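Orvokki Manninen learned to wash dishes by hand again when she was 58. The machine in her kitchen in Osta stopped in November, and the repair man wanted 115 for only coming to look. "So I said no thank you," she tells me. "I had two hands already."

We speak on a Wednesday, at her table, with coffee. She was a cook in the school at Paiva for 11 years, and now she writes a small column about housekeeping for the local paper. Her most read piece was about this same subject, washing by hand, and it brought her many letters.

"People were angry with me," she says. "They wrote that I waste water. Maybe some do. I fill one bowl and I start with the glasses. Then plates, then forks, and the pans at the end. My mother did it in this order and I have not found a better one."

I ask what most people do wrong. She thinks for a while.

"Too much soap. They press the bottle like they are putting out a fire. Then they must rinse and rinse, and there goes the water they talk about."

One of the letters came from Arnaldo Cordeiro, who had a restaurant in Wusance before he retired. He told her that in a busy week his kitchen washed 1,000 plates, and that his best dishwasher was a boy who sang. They have written to each other since then. He does not agree with her about drying. "Arnaldo says a towel is dirty and the air is clean," she says. "I say he never had a small kitchen. Where do I put 12 plates to dry — on the bed?"

She never repaired the machine. She keeps baking trays in it now, and the big pot for soup.
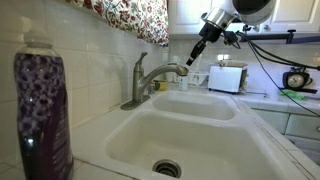
"My grandson asked if I will buy a new one," she says. "I told him to come on Sunday and dry, and we will talk about it. He came. We talked two hours, but we forgot the machine."

Recent items
Bread from yesterday: five soups
A walk through the old market in Ustunia
How to store wool for the summer
Letters from our readers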